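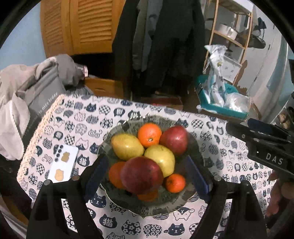 Fruta no prato de vidro escuro, sobre a toalha dos gatos.

Suporte > Rega e bombagem > Programadores > Pedidos resolvidos

Programador Jultex arranca o setor do pomar e desliga a bomba ao fim de poucos segundos

Aberto em 21 de agosto de 2021
Estado: resolvido
Equipamento: programador Jultex de parede, bomba de superfície Hidton, eletroválvulas Ullevier
Local: Quinta Goicoechea, pomar e horta

Descrição inicial

Boa tarde! Antes de mais, adoro este programador. Desde que o montei em junho nunca mais andei de mangueira às costas, e as laranjeiras novas agradecem. O problema começou esta semana. A horta rega sem queixas, as floreiras também, mas quando chega a vez do pomar a bomba arranca, ouve-se a água a entrar no tubo e passados uns segundos desliga tudo. O ecrã mostra "FALHA SETOR 3" e o programa salta para o fim.

Já experimentei desligar da corrente, esperar e voltar a ligar. Também apaguei o programa do pomar e fiz outro igual. Mesmo resultado. O depósito tem 600 litros e estava cheio nas duas tentativas, por isso falta de água não é.

Resposta do suporte

Obrigado pelo relato, está muito completo. A mensagem de falha num único setor indica normalmente consumo elétrico fora do previsto nessa saída. Pedimos que troque os fios das saídas 2 e 3 no bloco de terminais, com o aparelho desligado, e lance uma rega manual em cada uma. Diga-nos se a falha fica na saída 3 ou se passa para a 2.

Resposta do cliente

Feito, e gostei da ideia! A falha mudou-se para o setor 2. Ou seja, a horta rega agora pela saída 3 na perfeição e o pomar continua a fazer birra, só que com outro número. Pelo que percebo o programador está bom, que alívio.

Aproveitei para abrir a caixa de válvulas ao pé da figueira. Tinha bastante terra e um caracol, mas nada partido à vista. A válvula do pomar abre à mão, com o parafuso de purga, e com ela aberta assim a água chega aos gotejadores todos, até à última laranjeira.

Resposta do suporte

Excelente teste. Fica excluída a saída do programador e também um entupimento na linha. Restam a bobina da eletroválvula Ullevier e o cabo até à caixa. Se tiver multímetro, meça a resistência da bobina do pomar com os fios soltos e compare com a da horta, que sabemos estar boa. O modelo é o mesmo, os valores devem ficar muito próximos.

Resposta do cliente

Tenho multímetro e finalmente serviu para alguma coisa além de pilhas! Na horta deu um valor estável. Na bobina do pomar, medida mesmo na caixa, deu quase igual. Depois medi a partir do programador, com o cabo todo pelo meio, e aí o valor do pomar cai para menos de metade e anda aos saltos. Se abano o cabo perto do muro, salta ainda mais.

Resposta do suporte

Temos o culpado, ou pelo menos o bairro onde mora. A bobina está boa e o cabo tem um curto parcial. Inspecione o troço junto ao muro e as uniões. Uniões só com fita isoladora são a causa mais comum, a humidade entra e o curto vai e vem.

Resposta do cliente

Encontrei! A união estava enterrada a um palmo do muro, feita por mim e com fita, confesso. O cobre já estava verde e os dois fios tocavam-se. Cortei 20 centímetros de cabo, refiz tudo com conectores estanques de gel e pus a união dentro da caixa de válvulas, fora da terra -- deu trabalho a puxar, mas ficou uma beleza. Voltei a trocar as saídas para a ordem original.

Rega manual do pomar: completa, sem falhas. Deixei o programa automático correr na madrugada seguinte e o registo do Jultex mostra os três setores concluídos. Que satisfação ver aquilo a funcionar outra vez, e ainda fiquei a saber testar uma bobina. Já estou a pensar num quarto setor para os morangos, mas isso fica para outro pedido.

Nota de encerramento

Causa: curto intermitente no cabo da eletroválvula do pomar, em união enterrada sem proteção estanque.
Solução: união refeita com conectores de gel e colocada na caixa de válvulas.
Peças substituídas: nenhuma. O programador e a bomba não precisaram de intervenção.

2 comentários · 3 partilhas

Pedidos relacionados
Bomba Hidton não ferra depois de limpar o filtro
Eletroválvula Ullevier fica a pingar com o setor fechado
Como copiar um programa entre setores no Jultex
Sensor de chuva ignorado na rega manual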